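Clearing off the big table

19 January 2021

We have one big brown wooden table, and for most of last year everything in the apartment ended up on it. I work on it, we eat on it, and my sister-in-law Firouzeh does her paper crafts on it when she stays with us. By New Year I was eating breakfast with my plate on top of a pile of mail. I took two afternoons last week to sort it out, and a couple of people asked me to write down what I did, so I am.

What was on it

Mostly paper. I had bills going back to March, a stack of takeout menus, three notebooks with a few pages used in each, and a shoebox of receipts I'd promised to scan for my taxes. There was a phone charger for a phone I don't have anymore. There were two staplers, neither with staples. Under all that I found the instructions for the Stodar shelf in the hall, which would have been useful in the fall when I put it up crooked.

I filled one grocery bag with recycling and half of another. The receipts went into an envelope. The notebooks I kept, even though I know I should tear out the used pages and make one good one.

The work end

I don't have a room for an office, so the end of the table nearest the wall outlet is my desk. I used to let it spread. The laptop would start at the end and by evening I'd be in the middle with a mug on each side of me.

What I did was give the work end a fixed size. The laptop goes at the edge with the charger behind it. The mouse gets its own spot, and its spot is a round yellow mat with blue Chinese characters brushed around the top and a dark blue ring just inside the rim. It also has a coin-like symbol and a smaller circled one on it. I had been using the mouse straight on the wood, and I like it better with something under it. When the mouse is on the mat, it's put away. That sounds too simple to bother writing down, but I used to lose the mouse under papers all the time.

The mouse itself is a plain black one, glossy on the back, with a faint gray logo that I stopped noticing years ago. I wiped it down with a barely damp cloth and cleaned along the scroll wheel with a toothpick. The amount of lint that came out was not great.

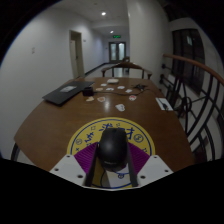
The craft end

Firouzeh cuts out small flat shapes, like stickers, and lays them out before she decides where they go. They stay on the table beyond my mat, toward the corridor, and I've agreed not to move them. My first plan was to put all of that in a drawer. She said that if they went in a drawer she'd never look at them again, and I have a drawer full of knitting that proves her point.

So the cutouts can stay out as long as she's working on them. Her scissors, glue and paper go in a Vaso box, the flat kind with a lid, and the box goes on the Stodar shelf at night. The box cost me 14 dollars, and I bought a second one for my envelopes and stamps. Those two boxes and a can of furniture polish came to less than I thought I'd spend.

The middle

The middle stays bare. This is the one rule I care about. It's where we eat, and if I have to move something to put a plate down then the whole thing has failed. I cleaned it with soap and water, dried it right away and put on a thin coat of polish. You can see the light on it now. I missed a water ring that has been there since we moved in, and I've decided to leave it alone.

My friend Tahmineh Rezaei suggested a runner down the center with a bowl on it. I tried it with a runner I already had. Within a day the bowl had keys, a battery and two coupons in it, so I took it off again.

How it's holding up

It has been six days. The mail now goes on a hook rack by the door and I open it standing up, which makes me faster. Last night I left a sweater on a chair and a library book on the table, and I moved the book this morning before breakfast.

Next I want to do the hall closet. It has 22 hangers in it and I think five coats, and I don't know what the rest of the hangers are holding. I'll write that one up if I get through it.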